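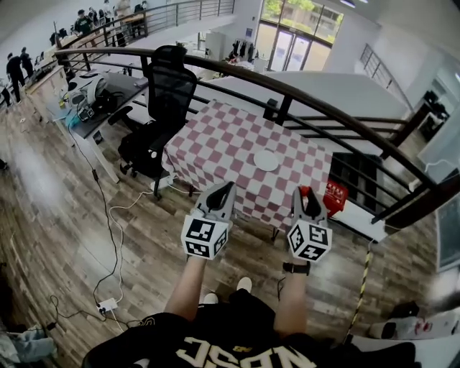 Friday, April 3, 2026
Na-rae Cha

Spent the morning on the pose tracking for the two hand-held grippers and the afternoon on the gripper width estimate. The first is nearly sorted. The second is not, and I need Arnaldo to look at it before I change anything else in Follora.

Tracking first. The marker cubes give us a pose whenever at least one face is readable from the head camera, and with two faces it is very steady. With one face nearly square on to the camera we still get the old flip: the solver finds two answers with almost the same reprojection error and hops between them. On the plot it looks like the wrist snaps over and back within a couple of samples. Gil-soo's filter hid this by smoothing, which made the track look fine and put a small lie into the orientation for the next stretch of samples.

I took the smoothing out. Now we keep both candidate poses and pick the one that agrees with the gyro over the last 100 ms. If neither agrees, the sample is marked as missing and left missing. Filling is a separate step, done offline, and it writes a flag so that training code can drop those samples if it wants to. So-yul asked for the flag weeks ago and she was right.

Left and right cubes were also being swapped when the hands crossed. That was a config fault. Both entries in the cube file pointed at the same ID range after the merge on Monday, so the tracker was going by nearest previous position. Fixed in the file, and the loader now refuses to start if the ranges overlap.

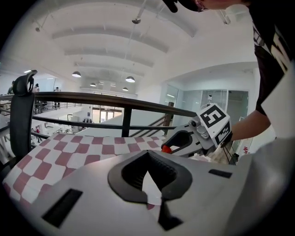 The other thing I wanted to know was how much the gripper cameras can help when the head camera loses a cube. The mezzanine is a fair test for it. There is plenty of fixed structure to match against (handrail, ceiling beams, lamps), but most of it is far off, so rotation comes out well and translation drifts. The checked cloth is close enough to help with translation and is also the worst thing in the room for false matches, as every corner looks like the next one. The matcher slid by a whole square more than once, and always by a whole square, which at least makes it easy to spot in the residuals.

Things tried on the recorded logs:

Masking out the gripper body in the gripper views. Clear gain, keep it. The old mask was drawn for the previous housing and left a strip of plastic in at the bottom, so we were tracking reflections on it.

Masking out people. Small gain, slow. Leave it off for now.

Raising the match ratio threshold on repeated texture. Stops most of the square slips but starves the tracker when the cloth fills the view. Not keeping it as it stands. Zoriana thinks we should hold the threshold and limit the search window using the gyro, the same idea as for the cubes. Will try that next.

Using one gripper camera to read the cube on the other gripper. Works better than I expected at short range. The lens model matters a lot near the edge of the view – with the old calibration the relative pose was plainly wrong as soon as the cube left the middle. Recalibrated with 300 corners spread out to the rim and it is usable now.
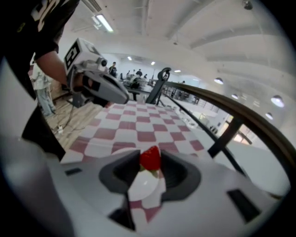 Width estimate. The planner in Gronder takes finger width as the only sign of whether something is held, and the strawberry is a bad case for that. The fingers stop at a width that depends on where the fruit sits in the hollow of the fingers, and the contact check wants a flat plateau in the width signal. With soft fruit there is no clean plateau, just a slow creep. So the segmenter puts the grasp event late, or splits it into two events.

I changed the check to look at closing speed and not width alone. It is better on the logs I replayed by hand, and worse on anything gripped quickly, where the speed drops for only a sample or two. The threshold is a guess at present. It wants fitting properly against labelled grasps, and the labels we have were made with the old check, so they carry the same lateness. Someone has to relabel a set by eye. I have put myself down for it.

Also found that the width stream and the image stream were two samples apart on the right-hand gripper only. The left was fine. The offset is constant within a log, so it can be corrected afterwards, but I have not found the cause. It may be the buffering change in the logger. Gil-soo is checking whether the older logs have it too.

To do:
– gyro-limited search window on the cloth (me, with Zoriana)
– move the overlap check into the shared loader so Kang gets it as well
– ask Arnaldo if the planner can take a grasp confidence in place of yes/no
– relabel grasp set, then fit the speed threshold
– right-hand offset, Gil-soo

Branch is pushed but not merged. Please don't rebuild the training set from it until the offset is explained.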